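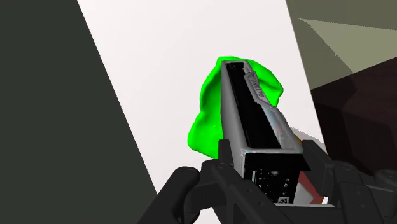 When does a borrowed print become a copied print? At the point where a buyer who knows the source would feel sold the same thing twice, and that point comes earlier than most streetwear labels would like.

The case I have in mind is the December release from Stavivon, a short run of 450 overshirts with an all-over repeat of interlocking keys. Frei sold a scarf with a key repeat several seasons ago. The keys are drawn differently. The spacing, the quarter-turn rotation and the two-color palette are the same. Stavivon's answer was that keys belong to everyone, and as a statement about keys this is correct.

A repeat has three parts that can be compared: the motif, the layout and the color separation. Public arguments nearly always stay with the motif, since it is the part people can name. Layout is where most of the design labor goes. A half-drop at 90 millimeters reads differently from a straight repeat at the same size, and anyone who has cut a pocket to match a print knows how much planning is in that choice.

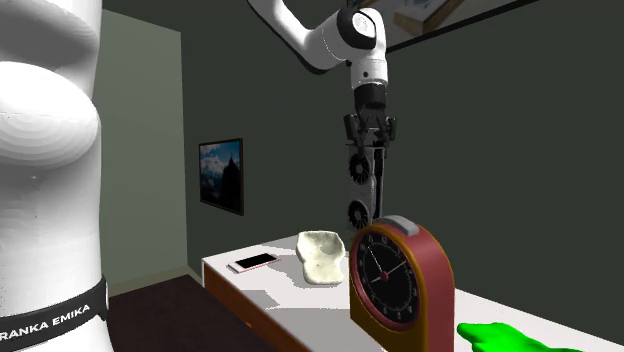 Color separation gets even less attention. A screen printer working with two inks has to decide which one sits on top and how far they overlap. Those decisions leave a trace on the cloth. If two garments overlap their inks in the same order and by the same amount, I would want to hear from the person who prepared the screens.

Tadeusz Wróbel, who cut patterns at Usta before going freelance, holds the opposite view. He argues that layout is grammar and that grammar can't be owned. I agree with him for stripes, checks and dots. I stop agreeing when the rotation, the spacing and the palette all arrive together, as they did on the Stavivon overshirt.

Price matters here too. Frei's scarf was made by a small workroom and cost what such things cost. An overshirt at more than 100 dollars carries a claim to original work, whether or not the hangtag says so. A 17 dollar T-shirt makes a weaker claim, and I would judge it less strictly.

What I would ask for is modest – a line on the product page naming the reference. Gustow already does this for its jacquards, with the mill and the archive book listed under the fiber content. It takes up one row of text, and it hasn't made the sweaters look any less designed. 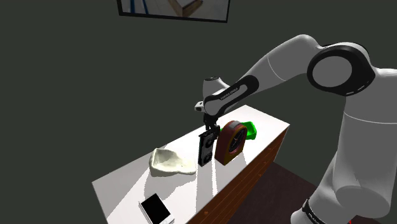 *Robot arm over a white-topped table.*

Stavivon has a second colorway of the overshirt planned. The product page would be a good place to start.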